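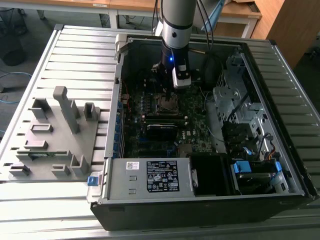

Workshop notebook, May - the old tower, opened up

Finally got to the tower this afternoon. It had been sitting under the bench since we moved over from the Park building, and I kept promising myself a proper look inside before we decide what to keep and what to send off with the next Sunero pickup. It's on its side on the slatted table now with the panel off, and I have to say I'm fond of these older cases. Somebody thought about the person who would have to open them! The bits you're meant to pull or press are blue - the drive handles, the little latch down by the power supply, the slot covers along the rail - so you can find your way around without a manual.

Notes so far, in no special order:

Side panel came away easily. It's leaning against the wall behind the solvent cabinet, so please don't take it for scrap.

Drives: still in their caddies. I'd like to copy the old Molport order lists off them before anything gets wiped, and the Sodalmont logs too if they turn up. Label each caddy with masking tape before it comes out, top to bottom, and keep them in that order in the tray. I didn't do this on the last machine and lost most of a morning to it.

Memory: leave it where it is for now. If the board turns out to be good I'd rather test it with the sticks it has been living with.

Expansion card: one black one, below the memory slots. I haven't looked up what it is. It goes in an antistatic bag with a note saying which slot it came from.

Power supply: there's a label on top and a barcode sticker next to it. Both need copying into the inventory before the unit comes out. We put aside 700 for a replacement machine and I'd be very happy not to spend it.

Cables are the part I'm least looking forward to. They wind all through the drive cage, and there are some thin yellow and orange wires close to the drives that I don't want anybody tugging on. Take a photo of each connector before unplugging it, please, even the obvious ones.

Screws go in the jar lid, and the jar lid stays on the shelf - it got knocked off the table once already this spring and I was finding screws until lunch.

Still to do: find the short screwdriver, clear a shelf for the drive tray, ask whether anyone wants the case itself.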